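Perus Music Centre
Guitar for Adults, Level 1
Handout 2: Strings, tuning and changing a set

Bring this sheet with you next time, along with your guitar, a tuner and a pencil. We will go over the first half in class. The second half is for reading at home.

1. The open strings

A standard guitar has six strings. The thickest is the sixth and the thinnest is the first. From thick to thin the open notes are E, A, D, G, B, E. The two E strings are two octaves apart.

Say the names out loud while you pluck each one. Do this until you can name any string without counting up from the bottom. If you are left-handed and play a left-handed guitar, the names and numbers are the same. Only the side they sit on changes.

2. Tuning with a clip-on tuner

Clip the tuner to the headstock. Pluck one string at a time, not too hard, and let it ring. The tuner shows the nearest note and whether you are flat (too low) or sharp (too high).

Always tune up to the note. If the string is sharp, drop it below the note first and then bring it back up. A string that has been tuned downwards tends to slip further while you play.

Check the letter as well as the needle. A needle in the middle with the wrong letter next to it means you are in tune with the wrong note. This is the usual way beginners break a first string, so stop turning if the string feels very tight.

Go round all six strings twice. Tightening one string changes the pull on the neck and the others may drift a little.

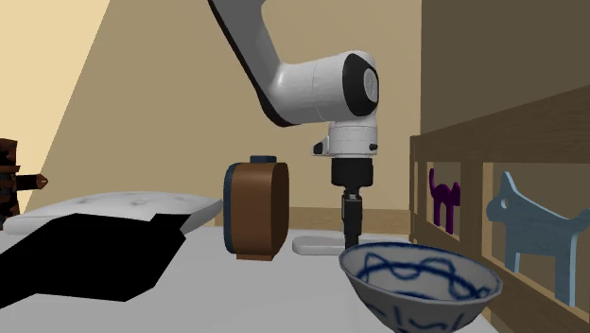
3. Tuning by ear from one string

Get the sixth string right first, from the tuner or a piano. Then:

Fifth fret of the sixth string = open fifth (A)
Fifth fret of the fifth string = open fourth (D)
Fifth fret of the fourth string = open third (G)
Fourth fret of the third string = open second (B)
Fifth fret of the second string = open first (E)

Note the fourth fret in the middle of the list. Play the fretted note, then the open string, then both together. When they are close but not matched you will hear a slow wobble. Turn the peg of the open string until the wobble slows down and stops.

Small errors add up as you go across. When you finish, play the sixth and first strings together and listen to whether they agree.

4. When to change strings

If you practise most days, change them every two or three months. Signs that they are due: dull sound, dark marks on the plain strings, a rough feel under the fingers, or a guitar that will not stay in tune. Wipe the strings with a dry cloth after playing and they will last longer.

5. Which strings to buy

Steel-string acoustic: a light set. The packet will usually say 12, or 11 for extra light, which is the thickness of the first string in thousandths of an inch.
Electric: 9 or 10.
Classical: nylon, normal tension. Do not put steel strings on a classical guitar. The pull is much higher and can lift the bridge.

Haltbridge Music gives students on this course a discount. Quote class code 3644 at the till. The Kiss light acoustic set is the one we use on the centre's own guitars.

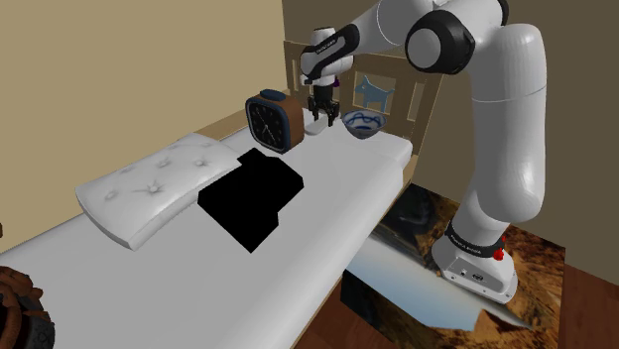 6. Changing a set, step by step (steel-string acoustic)

Loosen the sixth string until it is slack, then unwind it from the post.
Ease out the bridge pin. Use the notch in a string winder, or push the pin from inside the soundhole. Do not use pliers.
Put the ball end of the new string in the hole, with the groove of the pin facing the soundhole. Press the pin in and pull the string gently until the ball catches under the bridge.
Pass the other end through the post. Leave enough slack for two or three turns on the thicker strings, a few more on the thin ones.
Wind so that the string goes round the inside of the post and each turn sits below the last.
Bring it close to pitch, then move on to the next string.
Tune all six. Stretch each one lightly with your fingers and tune again.
Trim the ends with cutters. Mind your eyes.

Allow over 70 minutes for your first try. New strings will need retuning often for the first few days.

7. Practice for next time

Tune from scratch every day before you play.
Once this week, tune by ear and then check with the tuner. Write down which strings were out.
Play the open-string exercise on page 7 of the Bukdale book, slowly, saying the note names.
Read through the E minor and G chord boxes on the page after it.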